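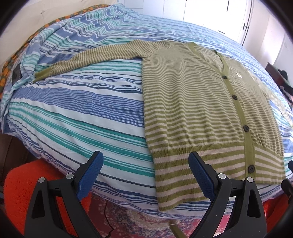
When I moved to Drerport I brought two suitcases and one habit from my mother's house, the habit of changing everything over in March. In my country we do it in one long day. The heavy clothes go up, the light clothes come down, and the windows stay open even if there is still snow on the mountain. I did not like this day as a child. Now I wait for it.

The weather in Drerport does not help a person to decide. In the morning there is fog from the harbor and I want wool. By two in the afternoon I am carrying the wool in my arms. My neighbors solve this by wearing the same jacket all year, and I respect them, but I can not do it. I need to feel that one season is closed and another one is open.

So last month I did the changeover again, my fifth in this apartment, and I want to write down some things before I forget them.

First, the moths. Two winters ago they ate the elbow of my best gray sweater and I was angry for many days. I have read a lot since then. The moths do not like clean wool very much, they like wool with a little skin and soup on it. This was not pleasant to learn about myself. Now everything is washed before it goes away, also the things I wore only one time. I use cool water and a small spoon of wool soap from Courtois, the shop on the hill where they sell thread and buttons. The bottle costs more than I want to pay and it lasts me two years.

Second, the mending. I keep a basket for the clothes that need repair, and in autumn it is always full, which means that in spring I must be honest with it. This time there were 5 pieces inside. I repaired three. One pair of trousers I gave up, and one shirt is back in the basket, where it has lived so long that I should charge it rent.

I am not a good knitter, but I can close a hole. The yarn I had was Boto, a soft one from the sale box, and the color did not match at all. I used it anyway. When I was younger I would hide a repair on the inside of the arm and feel ashamed if someone saw it. Today I do not mind it.

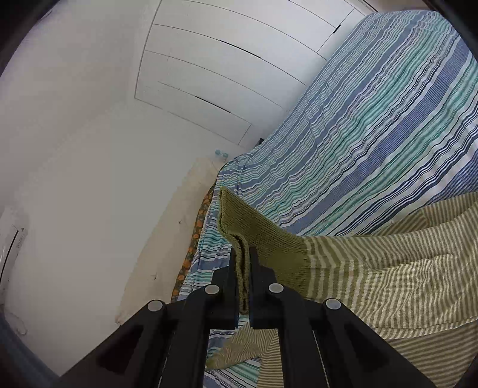 No. 120

I like how ribbed knitting comes back to its shape. You pull it, you wash it, you forget it under a pile of books, and after a night flat on a towel it is almost what it was. Plain knitting is less patient with me. If you buy a sweater in a second-hand shop, my advice is to look at the cuffs first and the price after.

Third, where to put it all. The apartment has one closet, and half of it belongs to the water heater. For years I used plastic bags, and the clothes came out with a smell like an old bus. In winter I finally ordered two cotton boxes from Pritik. They came folded, with a paper of instructions in nine languages, mine not included, and I put the first one together inside out. They fit under the bed with one finger of space. I fold the wool in three parts and put the heaviest at the bottom. My mother rolls hers. We have talked about this on the telephone more than once and we will talk about it again.

She asked me also if I still put bay leaves between the layers, as she does. I said yes. Then I went down to the market to buy bay leaves.

The summer clothes are now on the chair, waiting for the iron, and this morning it was so cold that I opened one of the boxes again and took out my scarf.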